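May, 6:40 a.m.

Descaled the kettle before anything else. Citric acid, 2 tablespoons to the full fill line, brought to a boil and left for twenty minutes. The white ring at the water line came off with a cloth. The spot under the element cover did not and will need a second pass. Mokusthorpe water is hard enough that I should do this monthly, and the last entry I can find for it is in February.

Opened the second bag of the Kenano. The first bag ran out at the end of last week and I had been drinking the Isden in between, which is roasted darker and tolerates carelessness. The Kenano does not. At the grinder setting I left on the Isden it ran through in under two minutes and tasted like water that had been near a lemon. Moved the collar finer by three clicks. Second cup drained in 3:20, still sour at the front, acceptable after it cooled. Third cup, one more click finer, 3:50, sweeter, slightly dry at the end. I will hold it there until the bag is a week old and then look again.

Recipe as it stands, so I stop rewriting it on envelopes:

- 30 g coffee, 500 g water
- water straight off the boil, no waiting
- rinse the paper, discard the rinse water
- first pour 70 g, wait 45 seconds
- remaining water in three pours, the last one finished by 2:15
- lift the filter when the dripping slows, even if there is water left in it

The last point is the only real change from winter. I used to let it drain to nothing and blamed the beans for the bitterness. Vaida Rätsep told me to pull it early, in the same tone she uses for everything, and then asked why I was weighing the water but not timing the end of the pour. I had no answer. I time it now.
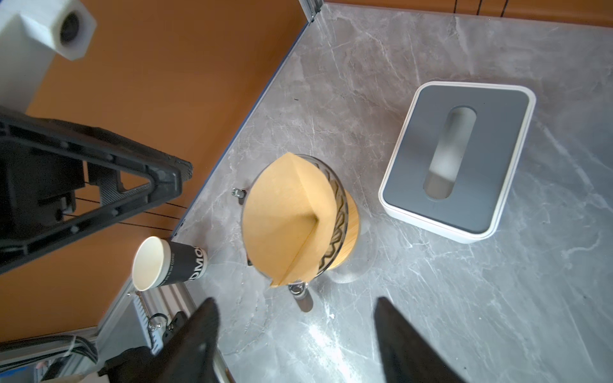
The paper question is still open. The tan ones need more rinsing than the white ones or the first mouthful tastes of cardboard. I tried 100 g of rinse water and then 200 g, same beans, same grind, and could pick the 200 g cup without looking. Vaida could not. She says I was looking. To be repeated with her pouring and me out of the room.

Folding: the seam gets folded over and pressed flat with a thumbnail, otherwise the cone opens up on one side and the water takes the short way around the bed. I had one collapse on me yesterday with half the grounds going down into the carafe. Strained the lot through a second filter and drank it anyway. Muddy.

Noon. The carafe needed a proper wash. There is a brown film below the neck where the sponge on a stick doesn't bend far enough. Warm water, a spoonful of baking soda and a handful of uncooked rice, swirled until my wrist objected. It took two rounds. Wooden collar off first, every time — it got soaked once in the spring and dried with a gray edge that sanding has only partly removed. Rubbed a little mineral oil into it and left it on the windowsill on a paper towel.

Paid Navickas for the grinder burrs. Total with postage came to 3,815, against a quote that was lower and did not mention postage. I wrote to ask and got a polite reply that explained nothing. The burrs themselves are fine. There was up to a gram of old grounds packed behind the lower one when I took it out, hard as putty, and I suspect that accounts for some of the stale taste I had been putting down to storage. Brushed out with a dry toothbrush. Did not use water. Reassembled, ran a handful of old Isden through to seat them and threw that away.

New burrs mean the three-plus-one clicks above are now worthless as a number. Started again from the zero point (burrs just touching, back off) and got to 7 clicks before the drawdown looked right. Writing it here and also on tape on the underside of the hopper, where the previous value is now crossed out.

4 p.m. One cup at the new setting, 3:35. Less dust on the wall of the filter than this morning and the bed was flatter. Taste: cleaner, a bit thin. Could go up to 32 g of coffee before touching the grind again. One variable at a time, as I keep telling Vaida, who changed two this afternoon and made the better cup. She did not write either of them down.

To buy: citric acid, filters (white, to compare), a longer bottle brush. Kettle second pass tomorrow before breakfast.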